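Gestgate bench conveyor and two-finger gripper cell
Planning and ordering notes

The bench cell is supplied as a short belt conveyor, a two-finger gripper and an arm mounting kit. The arm is ordered separately. Buyers who already own an arm should send the flange drawing with the inquiry so that the correct adapter can be quoted.

Base price: 2385, excluding freight and adapter
Lead time: 26 working days from confirmed order
Supply: single phase, 100 to 240 V
Order code: Puvton 122

The belt is green and runs over end rollers. The side rail is grooved aluminum extrusion, so brackets and sensors can be moved along it without drilling. The roller axle is carried by a steel end plate bolted to the rail. Gripper fingers are black, tapered toward the tips, and sold in pairs. 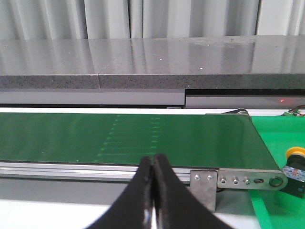

What to budget for

Belt and fingers are wear parts. Plan on one spare belt and two spare finger pairs for the first year of single-shift use. Bearings are not stocked as a kit and are quoted on request. Finger pads cannot be replaced separately.

Allow for the following items, which are outside the base price:
Arm adapter plate
Emergency stop wiring to the customer's safety circuit
Part sensor and sensor bracket
Commissioning, charged by the half day

Space and mounting

The conveyor needs a flat, rigid surface. Keep 100 mm clear beyond each end roller for belt tracking and axle removal. Leave the side with the tensioning screws accessible after installation. If the cell stands against a wall or a second bench, check the arm's elbow clearance at the far end of the belt before fixing the brackets.

The emergency stop must be within reach of the operator's normal position. Cable runs should be tied down and kept away from the rollers.

Ordering

Quotations are prepared by Mei-kuen Kwok at the Musville office. State the arm model, part weight, belt direction and supply voltage. Technical questions on adapters go to Wen-hsiung Chung. Orders confirmed after 3 p.m. are entered the next working day. The office is closed for the first half of August, and that period is not counted in the lead time.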